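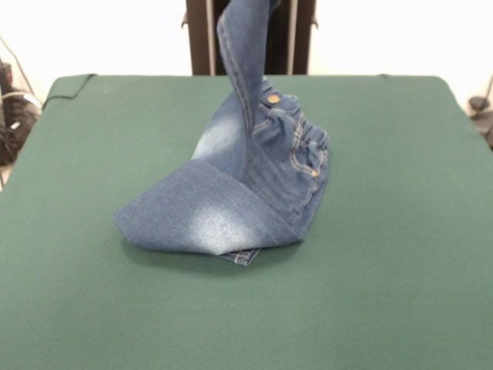 ### 3.2 Folding jeans at the sorting table

Of all the garments that came through the Hemville exchange during our study, jeans gave people the most to talk about. We had expected shirts to hold that place, what with their collars and buttons, but a shirt is something most people were once shown how to fold, by a parent or in a first shop job, and they tend to go on doing it that way for life. Jeans are another matter. Hardly anyone we spoke to could remember being taught, and yet everyone had a method, and most were rather fond of it.

The trousers in Figure 4 are a pair of blue denim jeans with a gathered elastic waistband, and they show very nicely the stage at which methods begin to part company. One leg is raised high while the rest of the garment lies on the green cloth, with the waist pointing away to the right. We call this the *open stage*, and we use the term for any moment when the two legs are being treated differently. It may be over in a second or it may go on for quite some time, particularly where the folder is also chatting.

**Figure 4.** Jeans at the open stage, one leg raised and the waist resting on the table. The button and the front pocket stitching can be seen on the resting part.

From the open stage, our participants went on in one of two ways. The first, which we call *leg over leg*, brings the raised leg down on top of its partner so that the inner seams lie more or less together, and the whole is then folded from the hem towards the waist. Réjean Després, who had folded linen at Fortin for much of his working life, was its firmest supporter, and he liked to give the seams a good long stroke with the side of his hand before going any further. The second, *waist first*, settles the top of the jeans before bothering with the legs at all. Yvette MacLeod preferred it for anything elasticated. As she put it to us over tea one Wednesday, "The top won't lie flat whatever you do, so you may as well have the argument early."

Her remark deserves more attention than we first gave it. A plain waistband lies quietly along a table and offers a straight line to fold against — a sort of ruler sewn into the garment. A gathered one puckers into ruffles and keeps no such line, and folders who relied on the waistband elsewhere had to look for something else to steer by. In our interviews they named the fly, the side seams and the pocket edges, the last of these being especially handy where the stitching is in a lighter thread than the denim and so is easily picked out. Adom Opoku told us that he always finds the button first, even with his eyes on somebody else's work, and arranges everything around it.

The 1023 garments logged in October included 80 pairs of jeans, and it is on these that the comparison in this section rests. We make no great claims for so small a group. Still, the pattern was a friendly one to work with: people who folded leg over leg on plain waistbands very often changed to waist first when the waistband was gathered, and several were surprised to hear from us that they had done so. Eliseo Meléndez asked to have another go, and changed over again at just the same point.

A word should be said about the table covering, as it came up in nearly every interview. Folders at Hemville spoke well of a matte cloth, on which heavy denim tends to stay where it is put, and they complained of the polished counters at Firkotbridge, where a trouser leg will slide off over the edge if left to itself. Room mattered to them too. A clear stretch of cloth in front of the garment lets a leg be swung round and laid out at full length, and without it even the most devoted leg-over-leg folder is apt to bunch the hem and hope for the best. We return to table size in Section 4, together with the question of how high a finished pile may grow before it begins to lean.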